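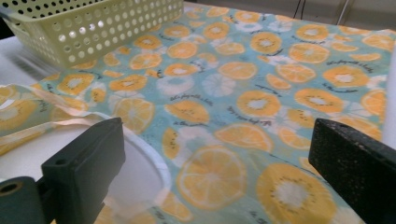
*Figure 1. The printed cloth spread over the white table, with the basket at the corner.*

# One Cloth, One Basket: A Small Study of Clearing a Table

Védís Þorgeirsson
Household Design Studio, Oddsson Building
23 Apr 2019

## Why this topic

I started out wanting to redesign a whole kitchen cupboard, and by February I had a sketchbook full of shelves and no idea how people put things away on them. So I went smaller. My question became: if you hand someone a big cloth and a basket and ask them to clear the table, what do they do first? I thought this would be a warm-up exercise. It turned into the whole project, and I loved it!

Most of the work was done in the ground-floor room at Oddsson. I picked a cloth with a really busy print (fruit, flowers, handwriting-style lettering, orange all over the place) because I wanted to see whether people used the pattern to line things up. A plain cloth from the Emden supply closet was the comparison.

## What people did

I asked nine classmates to clear the table twice, once with each cloth. The only instruction was "leave it the way you'd want to find it." Everybody had an opinion about what that meant, which made for great conversations afterward.

- Six folded the cloth before touching anything else.
- Two moved the basket first, to get some working space.
- One did a bit of both and then started over.

The busy print slowed people down at the start. They tried to match the rounds along the edges, gave up after the second fold, and from then on just smoothed things flat. With the plain cloth nobody tried to match anything, and they still took up to 70 seconds. I had guessed half that.
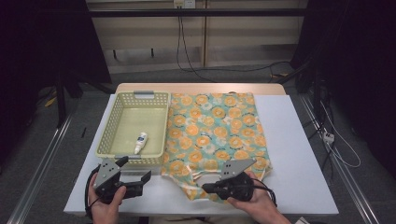 *Figure 2. Folded cloth to the right of the basket, with the small bottle lying inside.*

Wrinkles were the big surprise for me. I had a column in my notes for "neatness" and planned to score it out of 50, but I dropped that fast. A slightly crumpled edge didn't bother most people at all as long as the cloth had its own side of the table. What bothered them was the small stuff. A little bottle in a basket that size looks lost, and several people fussed with it much longer than with the cloth.

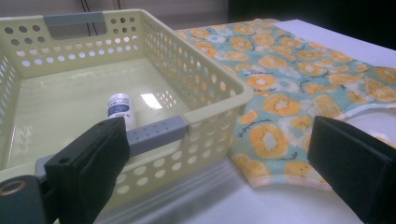
Standing or lying down was a real debate. The "standing" group said you can read the label and grab it by the cap. The "lying" group said it's going to tip over anyway when you pick up the basket, so why pretend. I tried carrying it down the hall both ways and I'm now firmly in the lying group, at least until the basket has more in it.

## Prototype

My first idea is a divider called the Drotberg, a folded card strip that makes a narrow bay along one short end. The second is the Andent, a loose tray that sits on the bottom and holds small bottles upright. The card one took me an evening, and I've remade it 2 times already. The Andent only exists as drawings so far, but I'm excited about it.

## Still to do

- Test the Drotberg with the same nine people
- Try a smaller cloth that fits inside the basket once folded
- Ask people at home, where the table is their own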